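An afternoon at the bedside with Balogun

I've never been good at making beds. I'm a shake-it-and-hope person, so it felt a bit rich to be invited to the Stistlow open day to watch people teach robots how to tidy one. But there was coffee, and I'm nosy, so off I went!

Balogun has a ground-floor unit there, and the bit everyone crowds into is set up as a bedroom. Sandra Inskip met me at the door, handed me a badge and told me to mind the cables.
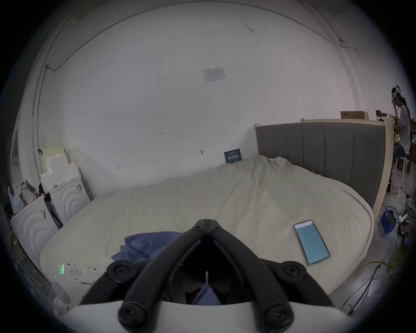 The bedroom at Balogun, with a hand-held gripper pointing towards the bed.

The hand-held grippers were my favourite part. You squeeze, the fingers close, and a camera on the tool records the lot. Sandra let me have a go at a crumpled blue cloth and I was terrible. I kept grabbing too much, then nothing at all, and by my fourth try there was a proper little queue behind me (sorry, everyone).

"You're thinking about it," she told me. "Pretend you're late for work."

That did help, a bit. My recording won't be troubling anybody's training set, but the team has 1518 decent ones so far and wants plenty more by October.

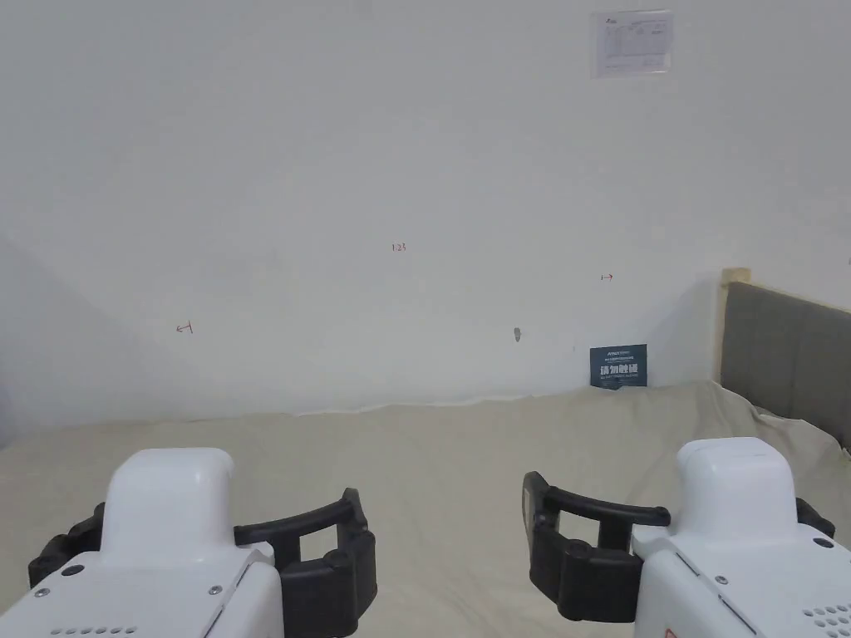

I'd expected the two-armed sessions to be quicker, what with having a spare hand. Not so! Paavo Koivisto, who has the patience of a heron, explained that a loose sheet never lies the same way twice, so each attempt starts from a different muddle. He likes that. I think I'd cry.

We chatted for ages about which way to pull a corner, and whether smoothing from the middle is cheating. Paavo says it isn't. My mum would disagree.

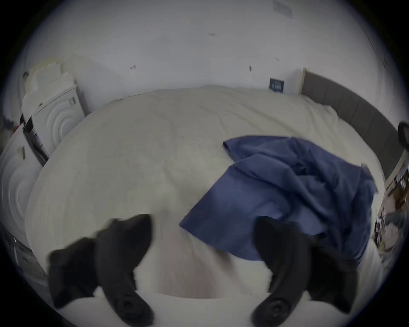 Navy cloth is a pain, by the way. Chiamaka Okeke looks after the cameras and says the folds vanish into each other when the fabric's dark, so she always wants extra goes with it. Pale bedding has its own troubles, and she had plenty to say about those too.

I stayed until they started stacking the chairs, and went home with a tote bag and a sore thumb.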